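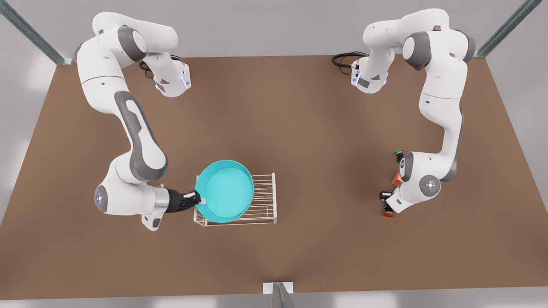
The Surdu water meter logs one reading an hour and keeps them until the internal memory fills, which in my case was in March. I pulled the full log before it could start overwriting: 2,941 rows, two columns, timestamps in UTC with no note saying so. It took me an evening to work out why I seemed to be showering at 2 a.m.

The reason for looking at all was the bill. Zernstead switched our street to tiered pricing last year, and I wanted to know how much of our use was avoidable before buying anything. The previous bills gave one figure per quarter and were no help.

First pass, I dropped the rows where the counter had not moved. That removed 1,469 of them, mostly nights and working hours. It also answered the leak question. A dripping valve shows up as a counter that never rests, and ours rests for hours at a time.

Second pass, I sorted the remaining hours by volume. Dishes and hand washing make a long flat tail. Showers sit above that, then laundry. Above laundry there was a group I could not place, always between 5 and 6 a.m. local time, every third day. This was the Veko softener running its regeneration cycle. I had set it to that schedule when we moved in and had not thought about it again.

The Veko can be set to regenerate by elapsed days or by metered volume. By days, it flushes whether the resin is spent or not. By volume, it waits until a set amount of water has gone through. The menu calls these Mode 1 and Mode 2 and the manual describes them on different pages, in different units.

To set Mode 2 you need the hardness of the incoming water. The utility publishes a range for the whole district, too wide to be useful. I bought a Trudis drop test kit and ran it three times at the outside tap, before the softener. Two results matched and the third was one drop higher. I used the higher one.

After the change, regeneration dropped to every sixth day, sometimes the seventh. Each cycle uses 205 liters on our unit, so halving the count matters more than I expected. Salt use should fall by the same proportion, but I have not weighed a bag to check.

A few notes for anyone doing the same:

- Export before changing any setting. On my firmware, changing the time zone clears the log.
- The CSV uses semicolons. Excel handles it or doesn't, depending on your regional settings.
- The hourly figure is the counter at the end of the hour, so you have to subtract the previous row to get use.
- If a row is missing, the next difference covers two hours. I had four of these and left them out.

The outdoor tap is on a separate branch - unsoftened, but after the meter - so summer will muddy these numbers. I plan to put a cheap inline counter on the hose and subtract it. The one I ordered has a half inch thread and the tap is three quarter, so that is waiting on an adapter.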